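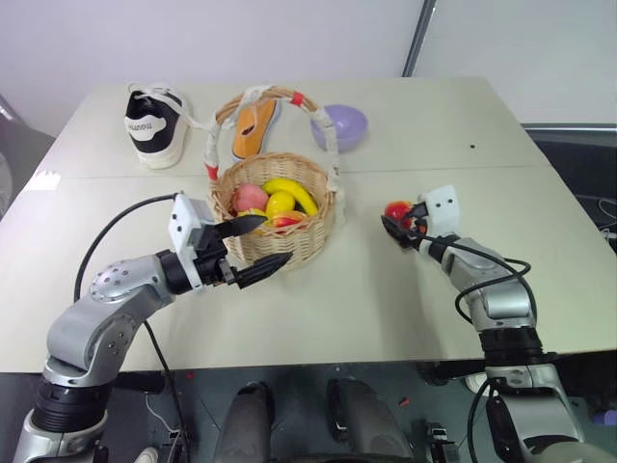 Went to the Skarance open day in Arriaga on Saturday, mainly for the two-arm table. I run case packing for a living and I wanted to see how a learned policy handles a job with no fixtures. The job was toy fruit into a wicker basket. The right gripper has the red one, just clear of the table, and the left is open at the front rim. Thread follows, mostly on the left arm.

Posted by packcell_notes
Saturday, 4:40 pm

The stated task is "put the fruit in the basket." Pick order is up to the policy. According to the engineer running the table, the left arm is there for the basket and helps with fruit only when a piece lands on its side.

A wicker basket is a poor container to automate. The rim is rounded, the weave gives a different contact every time, and a tall arched handle takes up a good part of the drop path. At work we would swap it for a tote and move on. They kept it on purpose.

The handle is wrapped in white tape with a couple of red bands. I asked whether the policy had been trained on that same basket. Yes, for most of the set. They also have an untaped one and said results are worse with it. No figure offered.

Training set for this task: 1,093 demonstrations, all teleoperated, all recorded on this pair of arms. Commands go out at 50 Hz. The software layer is called Grenia and they wrote it in house. It logs joint positions, gripper state and video to one file per run.

I stood there for 19 runs. In 11 of them every piece ended up in the basket with no one touching anything. I counted a regrasp as fine. I counted an operator nudge as a fail.

Failures, most common first. Fruit hits the handle on the way in and rolls off. Left arm pushes the basket when it meant to hold it. Right arm closes early and squirts the lemon across the table. One stop on a joint limit, cleared from the pendant.

The banana did better than I expected. It approaches square to the long axis and takes it near the middle. The peach was worse, probably because it is nearly round and the fingers are narrow and pointed. Softer, wider pads would fix a lot of that.

Cycle time is slow. They don't quote one and I didn't put a watch on it. Nobody at the table was pretending it competes with a delta robot on a known part.

More useful to me was recovery. When a piece rolled away the arm went after it without a restart, as long as it stayed in reach. Our cells at Pluvarier would fault out and wait for a person with a key.

Question from the crowd about the other things at the back of the table, the sneaker and the purple bowl. Those belong to different tasks and stay out as clutter so the policy learns to leave them alone. In the runs I watched it did leave them alone.

Cable routing: each arm has a line running from the gripper housing back along the outside in a wide loop. Fine for a lab. In a washdown area it would snag in a week. I mentioned it and was told a routed version is on the list.

Safety setup for visitors was a rope line and an operator with a hand on the stop. Arms ran at reduced speed. They would not raise it for the afternoon group, who did ask.

I asked about force sensing. Grip force is estimated from motor current, with nothing in the fingertips. That matches what I saw on the peach, where it either squeezed or slipped.

What I would try with this at work: returns sorting, or opening and emptying mixed customer baskets. Low volume, high variety, a person nearby. I would not put it on the main line.

Next open day is in December. They said the plan is to show the untaped basket and a second table with different lighting. I've put my name down. If anyone here has run Grenia with third-party grippers, reply or message me, I have questions about the calibration step.

Correction to the post on failures: the joint limit stop was on the left arm. I first wrote it in my notebook under the right.

Home Threads Replies Media Search Log in

More from packcell_notes
Vacuum cup wear on waxed cartons
Why our infeed jams after lunch
Pluvarier line 2: new guarding, same footprint
Reading a gripper datasheet
Cable carriers I would buy again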